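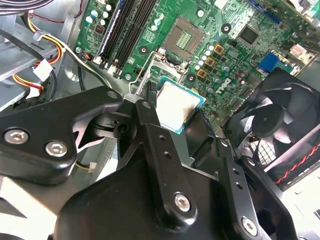 When should the thermal paste be replaced?
Every time the processor comes out of its socket, or the cooler is lifted off it.

Section 13. Removing and Refitting the Processor

Applies to Stelstead desktop models with a lever-type socket. Have a lint-free cloth, cleaning alcohol and a tube of Kolix paste ready. Allow 40 minutes.

CAUTION: Shut down the computer and unplug the power cord before opening the case. Wear a grounding strap clipped to bare metal on the chassis.

Removing the processor

1. Unplug the fan lead from the board.
2. Loosen the cooler screws in a cross pattern, a little at a time.
3. Twist the cooler gently and lift it away. If it sticks, do not pull. Put the screws back, run the computer for a few minutes, shut it down, unplug it and try again.
4. Press the socket lever down and out, then swing it fully open.
5. Open the load plate.
6. Hold the processor by its edges and lift it straight up.

CAUTION: The socket contacts are very fine and bend easily. Do not touch them, wipe them or blow on them. Paste that falls into the socket is a service job.

Cleaning

7. Lay the processor on an antistatic mat, metal side up.
8. Wipe the old paste off the metal cover with the cloth and alcohol. Smudges at the corners usually need a second pass.
9. Clean the base of the cooler the same way and let both parts dry.

Refitting

10. Match the corner mark on the processor to the mark on the socket.
11. Lower it into place without pressing - it should sit flat under its own weight.
12. Close the load plate and lock the lever. Some resistance is normal.
13. Apply new paste, refit the cooler and plug in the fan lead.

Note: The memory modules can stay in their slots during this work.

Revised 25 February 2019, K. Rankin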